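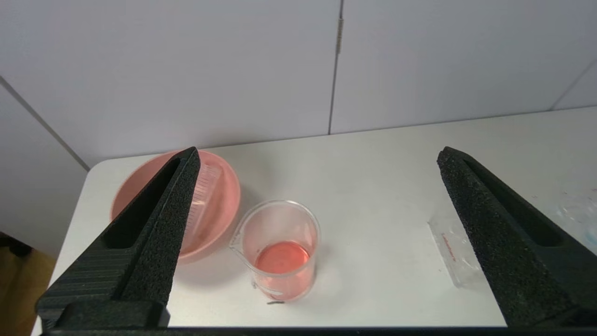
MUS 214 Concert Programming and Audiences
Week 4 notes, Mon 29 June
Instructor: Cinzia Martinelli

Quick recap. Last week = who picks the pieces. This week = what order, and how long.

1. Running order
Old default: overture, concerto, break, symphony. Still everywhere. Easy on the stage crew, soloist gets home early. Downside: new piece always lands first, half the hall still finding seats.
Other ways to do it:
- new piece right after the break (people are back, a bit more relaxed)
- same short piece played twice, start and end
- no break at all, 90 minutes max. Past that people get restless, bar income also gone

2. Case: the Fledenel season
Read the packet before section. Two halls, same quartet, same month.
Sartori Hall: 870 seats, standard order, printed program with long notes.
Idetti Hall: 1,902 seats, 1,621 sold. No break, players talk between pieces.
Careful!! Don't just compare ticket totals. Different halls, different prices, and Idetti had the Saturday. Look at the audience comment cards in the back of the packet instead, esp. the ones about talking from the stage. Very split. Older subscribers not all against it, which surprised the class last year.

3. Program notes
Who is reading? When? Lights are usually down by the second paragraph.
Pasichnyk (reading 2) wants notes under a page, no key names, no dates of birth. Ondieki (reading 3) says thats talking down to people, give them the full thing and let them skip. Be ready to argue either side.
Terms to know: movement, cycle, encore, premiere vs. local premiere, commission, co-commission. Last two WILL be mixed up on somebody's paper.

4. Talking from the stage
Keep it short. One idea per piece. Something to listen for, eg. "the viola has the tune this time." Mic check beforehand, always. Adelmo Lo Presti's clip, first two minutes only, the rest is tuning.

For Thursday
Draft a program, chamber group of your choice, one living composer at least. Include timings for every movement plus stage changes (people forget teh stage changes). One page, typed.
Ginevra Piras is taking section, send drafts to her, not me. Final version due in August, date on the syllabus.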